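Questions we often receive about the hand care workshop and the Gurneo balm

We are a small workshop and we make balm for working hands. Many people write to us with the same questions, so Thiện Mai and I have put the answers together on one page. If your question is missing, please write and we will add it.

Who is the balm for?

For people who use their hands the whole day: gardeners, bakers, nurses, people who repair bicycles. Kiều La, who started the recipe, was working in a plant nursery and her skin opened every winter. She wanted something that does not smell like a perfume shop.

What is inside?

Beeswax, sunflower oil, shea butter and a little calendula. The Gurneo Plain has no calendula. We do not put water in any of the tins, so we do not need a preservative for them.

How much should I use?

Less than you think. A piece as big as a pea is enough for two hands. Warm it first between the palms until it becomes soft, and then spread it. 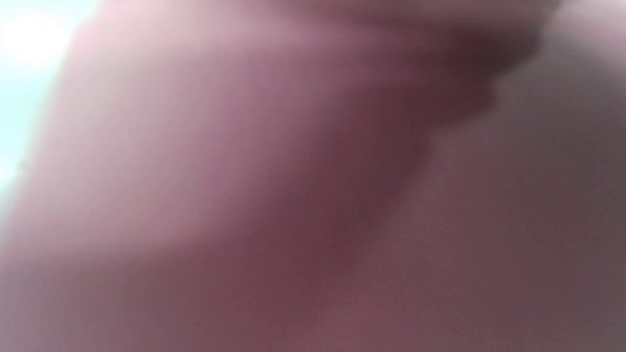

Dry skin does not appear in the same way on every part of the hand. The backs and the knuckles usually suffer first, and customers put the balm there and forget the rest. Please think also of the inner side. When the fingers curl toward the palm, the skin presses together in folds, like on the hand in the photo, and in such folds soap can stay after washing. Rinse well there, dry well, and put only a very thin layer. If you put too much, it will feel sticky and you will be angry with us.

Can I use it before work?

Yes, but wait 16 minutes or so before you take a tool or a steering wheel. Fergus MacAulay, who tests our recipes in his joinery, puts it only in the evening, with cotton gloves. He says the sawdust sticks to him otherwise.

Is it safe with rubber gloves?

Oils can make natural latex weak. If you must wear latex gloves for protection, do not use the balm under them. Ask at your workplace which hand cream is allowed.

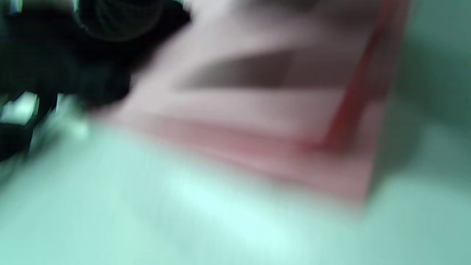
Reading time: 4 minutes

Do you teach people to make their own balm?

Yes, we have an evening workshop. Yurani Puma teaches it in English and in Spanish. You melt, you mix, you pour, and you go home with two tins. The price is 89 dollars and it includes all materials. Please wear clothes which you do not love too much, wax is difficult to remove.

When is the next workshop?

The autumn groups are full. We will open new places in April. If you leave your email address at the counter, we will write to you before we put the dates on the website.

My balm has become grainy. Is it spoiled?

No. Shea butter makes small grains when it cools slowly, for example after a warm day in a car. Melt the balm gently in a water bath, stir it, and put it in the refrigerator until it is hard. If it smells like old nuts, then it is too old and you should throw it away.

Do you take back empty tins?

We take back our own tins, also with scratches. Please wipe them with a paper towel. Tins from other makers we cannot accept, because the lids are different.

Where can I buy it?

At our counter, and at the Jastik shop next to the post office. The Sârbu pharmacy has only the Plain.

Contact: Gurneo Hand Balm, ask for Thoa Văn at the counter | © Gurneo | Last changed 8 November 2022 | Back to top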